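**Banana bread: how ripe is too ripe?** (Baking & Breakfast)

**crumbfan**
OK, I have made 16 loaves since September and I'm hooked! My current recipe is the one from the back of the Folteo flour bag, with brown sugar swapped in for half the white. It wants "ripe bananas" and that's all it says. Do you go spotty, or do you wait for completely black? My last one was nearly black and the loaf was SO good, but the middle sank.

**Tjoa_oven**
Black, every time. Freeze them whole in the peel, thaw in a bowl, and pour everything in, juice included. The flavor is on another level.

**ms_pudding**
Gotta disagree with pouring in all the juice. That's your sunken middle right there. I simmer the juice down to a couple of spoonfuls first (smells like candy) and then stir it back into the mash. Same flavor, and the loaf stands up straight.

**Tjoa_oven**
Never had one sink. What pan are you all using?

**crumbfan**
The Dromeo loaf pan, the narrow one! I fill it pretty high, I'll admit.

**dromeo_dan**
I have that pan too and it's great, but 5 minutes longer than the recipe says, minimum. And I'm on team yellow, sorry! I like a loaf that tastes of butter and toasted walnuts with banana in the background. Yellow ones mash fine if you slice them first and use a sturdy fork.

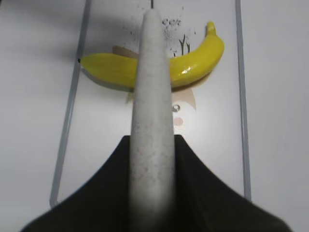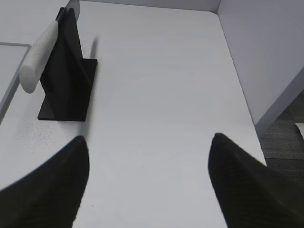

*Yellow banana in the first one, white tabletop in the second.*

**ms_pudding**
Yellow is for cereal, Dan. You'd need twice the sugar to get anywhere.

**dromeo_dan**
I add a spoon of honey and that's it! Try it once with a good pinch of salt before you write me off.

**lowandslow113**
Butter or oil, though? That changed my loaf way more than ripeness ever did. Oil stays soft for days. Butter tastes better on day one, then goes firm in the fridge.

**crumbfan**
Ooh, half and half? Doing that next. Also going to weigh the mash this time, I've been eyeballing it and I bet that's part of the sinking.

**Tjoa_oven**
Weigh it, yes. And please don't overmix, stop while you can still see a streak of flour.

**ms_pudding**
On that one we agree completely. Post the slice when it's cool, crumbfan!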